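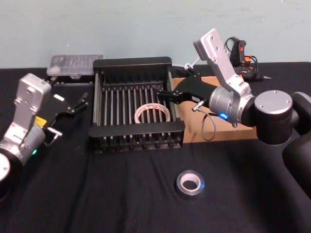

Notes for the talk to the supporters' evening. Goalkeepers who come on loan, and how to be kind to them. Allow plenty of time for tea first.

Good evening, everybody, and thank you for coming out in February, when any sensible person would be at home with their feet up. My name is Lorna Layug, and for those who don't know me I looked after the goalkeepers at Oltideo for 17 seasons, first the youngsters and then the whole lot of them, and I still go down to the ground most mornings because they haven't thought to take my key off me.

(Pause here. Let the people at the back sit down.)

I've been asked to talk about loans, and I should say straight away that I mean goalkeepers on loan. Outfield players have it hard too, of course they do, but a winger who goes out on loan will get twenty minutes here and there and a run in the cup. A young keeper may travel halfway across the country with two suitcases and then sit on the bench until the spring, watching a man of thirty-six who never seems to catch so much as a cold.

When I began, we used to send our lads to Nillell, which was a lovely little club with a pitch that sloped towards the railway. The boys complained about that slope for weeks and then came home much better at judging a bouncing ball, so I never minded it. The first one we sent was 18 and had never cooked himself a meal. I rang him every evening, which I now think was too often, and his mother rang him as well, and the poor boy can hardly have had time to eat what he'd burnt. 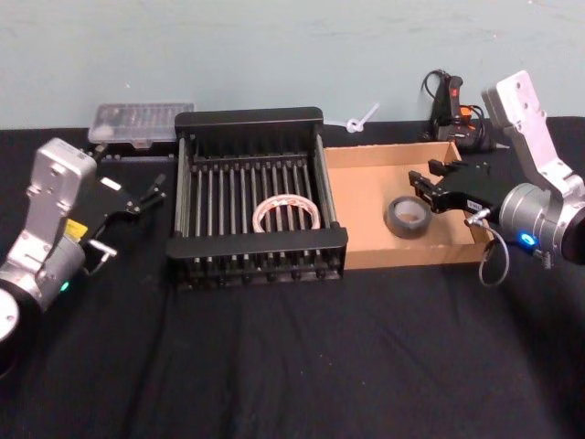
What I learned from him was that the first fortnight matters more than the rest of the loan put together. A keeper has to know his defenders' voices. He has to know which centre half will drop off when he's told to and which one will pretend he hasn't heard, and you can't get that from a training video, however many times you watch it. So I started asking the clubs we dealt with for one simple thing, a full practice match behind the regular back four within the first few days. Most said yes. One or two said they'd see, and we all know what that means.

(Story about the wrong gloves goes here if they're laughing. If they aren't, go on to D'Amico.)

D'Amico was a different sort of place altogether. Bigger crowds, a proper gym, and a goalkeeping coach who kept a chart of every cross his keepers came for. Our lad played there in front of 2,211 people on his first night, in sleet, and dropped the second corner he went up for. It was in the net before he'd got back to his feet. I was sitting in the away end with a flask and I could have wept for him. But he came for the next corner as well, and he punched it clear over halfway, and I've always told that story to the younger ones because of the third corner and never because of the second.

Now, a word about the parent club, and I include ourselves in this. It's very easy to send a boy away and forget about him until his contract needs looking at. We did it. We had one keeper out at Dristex for most of a season, and when I finally drove over to see him he'd changed the way he set his feet for a low shot. It was much better, as it happened - his new coach had seen something I'd missed for three years. I was rather put out for the length of the drive home, and then I rang the coach and asked him to explain it to me properly, and he very kindly did.

(Show the footwork here. Mind the microphone lead.) 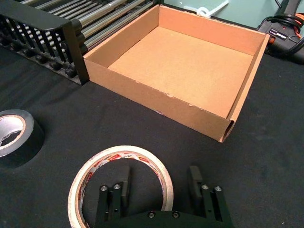

So my advice to any club sending a keeper out is to go and watch him in person, and to go on an ordinary wet night when he isn't expecting you. Stand behind the goal if they'll let you. Listen more than you look. If he's talking all through the match, even when the ball's at the other end, he's settled. If he's gone quiet, take him for something to eat afterwards and don't mention football until the pudding.

And to the supporters, who are really the people I wanted to speak to tonight, please learn his name early. It sounds such a small thing. A loan keeper knows perfectly well that he's only passing through, and the stand behind him knows it too, and there's a sort of politeness between them that can last right up to the day he leaves. A bit of a cheer when he runs out to warm up does him more good than you'd think.
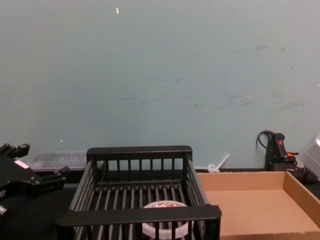

The last thing I want to cover is practice at home, as several of you have children who want to go in goal and I'm always asked. You don't need much. A tennis ball and an outside wall will do, nine throws with each hand and then a rest, catching in front of the face with the elbows tucked in. Don't fuss about finding a handsome wall for it, either. One with a few chips and dark scuffs on it, the blue-green paint gone a bit tired, is just the sort I'd pick, and a child can choose one of the marks to aim at. Move them closer as they get quicker, and let them stop while they're still enjoying themselves.

(Questions now. If the gentleman from the quiz team asks about penalties again, tell him I'll see him at the bar.)

Thank you all, you've been very patient with me, and there's still some fruit cake left by the door.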